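Testers wanted for the Kundine hand gripper kit
Golturel, Lirham office
Posted January 2023

Golturel is looking for people who will test our Kundine kit before it goes on sale. Kundine is a gripper that you hold in your hand. You do daily tasks with it, and the recordings are used for teaching robot arms. We need 50 testers for the February round. Experience with robots is not required, but patience is.

Most of the tasks are with clothes and bed linen. You will pick up a garment by its edge, fold it, turn it and lay it flat again. One session takes two hours, with a pause in the middle. After each session you fill in a short form about the grip, the weight and the trigger.

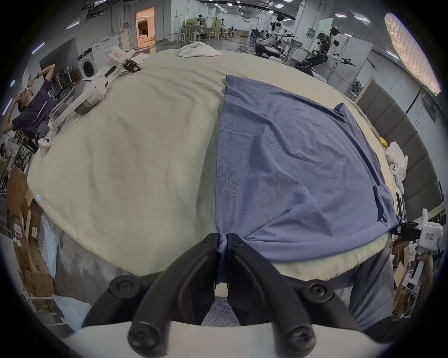

One tester from our first round wrote to us that thick seams were easy for her from the beginning, but thin cotton slipped out of the fingers until she learned to close the trigger more slowly. Her hand was tired after the first hour, and she asked for a lighter handle. We would like to receive more comments of this kind, also when they are not friendly to the product.

What we ask from you:
You are 18 or older.
You can stand and use both hands for the whole session.
You can come to Lirham at least two times in February.

We pay for every finished session, and we pay back your bus or train ticket. Testers who complete the full round can buy the kit later at the reduced price of $448.

To apply, write a few lines about yourself to the Golturel testing team through the contact form and choose "Kundine" as the subject. Please tell us also if you are left-handed.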